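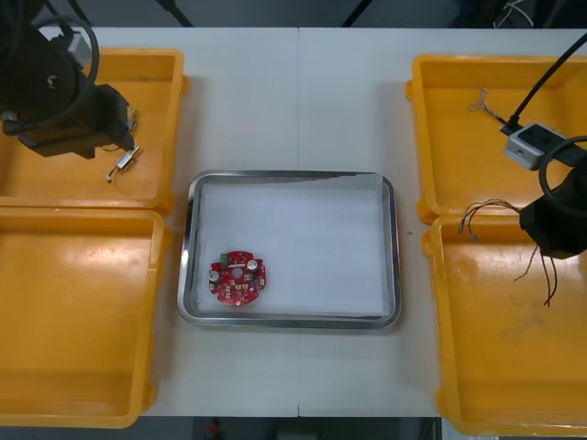

The two-arm sorting cell: red circuit board on the tray, two bins to a side, and a bundle of wires hanging from the right gripper.

Demonstration work on the sorting cell closed its first round

November 8, 2018

The first round of remote demonstrations for the Pratik sorting task is complete. The set holds 1,261 recorded episodes, all made by operators driving the two arms through leader handles at the desk next door. Necati Kahraman froze the set after the last review pass, and training runs now read from the frozen copy only. Anyone still pointing a script at the working folder should change the path.

The task has stayed the same since May. A mixed load of small electronics scrap arrives in the cell. The arms pick up parts and put them in bins by type, with wire going to the right side and loose components to the left. Boards go on paper in the steel tray. An episode ends when the operator presses the foot switch, and it is marked good, partial or rejected by a second person who did not drive it.

Changes to the cell

The paper in the tray was added after the second week. Bare steel gave strong reflections under the overhead lights, and the depth readings on small boards were poor. White paper fixed most of that. It wrinkles at the corners and slides when a gripper drags on it, and both effects are in the data. Randi Tangen tried taping it down and stopped, on the grounds that the tape edges were being picked at by the trained policy. Paper is replaced between sessions, never within one.

The bins are the shallow kind with a thick rim. Deeper bins were tested and the arms could reach into them, but the operators could not judge height on the screen and kept pressing parts into the floor. With the shallow bins the release point can sit above the rim, and the part drops the rest of the way. Bin positions are checked against the printed outline at the start of each session. The outline sheet is then taken off the table.

Cable routing on the left arm has been changed once. The earlier loop was too short and pulled on the wrist at full reach, which the operators felt as a drift in the handle. The present loop is wide and stands well off the arm. It can cross the view of the overhead camera in some poses. We have left it, and the reviewers do not reject for it.

What is hard to show

Wire remains the slowest class. A bundle lifted from the middle fans out under its own weight, and the loose ends reach over the rim of the neighboring bin. Operators learned three ways around this: lift high and wait, drag the bundle along the rim before letting go, or lower it until the ends touch the bin floor and then release. Each works. Mixed together in one training set, they gave a policy that lifted high, paused, came halfway down and paused again.

Ivar Viklund went back through the wire episodes and labeled them by method. The lower-and-release group was the largest and had the fewest second grasps. From the middle of the round onward, all operators were asked to use that method alone, and the older episodes with other methods were moved to a separate list. They have been kept. The written instruction now reads: "Center the bundle over the bin, lower until the ends touch, open slowly, go straight up." It replaced a full page.

Small cylindrical parts with a lead were the next problem. The body is smooth and rolls when a fingertip touches it off center. The lead catches on the bin rim. A person with bare hands would turn the part over and think nothing of it. Through the handles there is no sense of touch at the fingertips, and the operator has only the video and a motor current bar at the side of the screen. Most of the operators ended up grasping across the body at a steep angle and ignoring the lead. Alistair Mowat has asked for the current bar to be made larger, and this will be done before the second round.

Hand guiding compared with remote driving

A smaller set was made by hand guiding, with the arms in a free-moving mode and the operator standing at the table. It has 300 episodes on the same parts and the same layout. The comparison was requested by Padanov, who supply the test loads and wanted to know whether their own floor staff could teach new part types without the desk.

Hand guiding was faster to learn. New operators made usable episodes in their first session, while the remote desk took most of them several. It also gave smoother paths near the tray. Against that, one person can guide one arm well and two arms badly, so the two-arm episodes in this set are mostly one arm moving and then the other. The operator's sleeves and hands are also in every camera view. Those episodes had to be replayed on the arms with nobody at the table to get clean video, and almost 33 percent of the replays failed, usually at a grasp on a part that had been sitting a few millimeters from where it was during guiding.

Our present view is that hand guiding is useful for setting new waypoints and for first training of operators. It will not be used as the main source of policy data for this task. Padanov have been told this and have asked to repeat the comparison with single-arm tasks, where the result may differ.

Latency

The desk was moved onto a wired switch of its own during the round. Before that, video delay changed with building traffic, and episodes from busy hours have a visible overshoot at the end of each reach. The reviewers could pick them out without looking at the logs. Kahraman has written a filter that compares the handle trace with the arm trace and flags any episode in which the gap between the two varies too much. A steady delay is accepted. Operators adapt to a steady delay within a few minutes and their episodes look normal.

The Clumard handles now in use have a stiffer grip trigger than the first pair. Complaints about thumb fatigue have dropped, but there is one side effect. Operators tend to close fully or leave open, with few positions between. Half-closed grasps, which were common early on and helped with thin wire, have nearly gone from the later episodes. A softer spring is on order from Nørgaard and will be fitted to one handle only at first.

Review rules

Four people reviewed. Agreement was good on rejected episodes and weak on partial ones. The main disagreement was over parts left outside a bin. One reviewer passed an episode when the named part had reached its bin, whatever else was on the table, and another failed it if any scrap, down to a speck of solder mask, remained on the white surface. The rule for the second round is that anything the operator would have to bend down to see on the screen is ignored. Anything larger must be in a bin or on the tray paper at the foot switch.

Floor items outside the table edge are not scored.

Episodes in which a part was dropped and recovered are kept as good, provided the recovery was done in the same way as a first grasp. Episodes with hurried recoveries go to partial. Viklund would prefer to keep the hurried ones too, and there will be a training run with and without them before this is settled.

Second round

The second round uses the same bins, tray and lights. The part list grows to include ribbon cable and small transformers. Round boards with notched edges stay on the list, although they are easy to lift, as the tray placement for them is still poor: the policy sets them down near whichever edge of the paper it reaches first. Operators will be given a target spot on the screen overlay, and the spot will move between episodes.

Operators who want desk time should write to Teodor Kalinowski with the sessions they can cover. A short refresher on the lowering method is required for anyone who has not driven since the wire instruction changed. Please bring your own gloves if you use them at the handles; the shared pairs are worn through at the thumb.

33 shares | 4 comments

Contact the newsletter desk | © 2018 Pratik Project Newsletter | Back to top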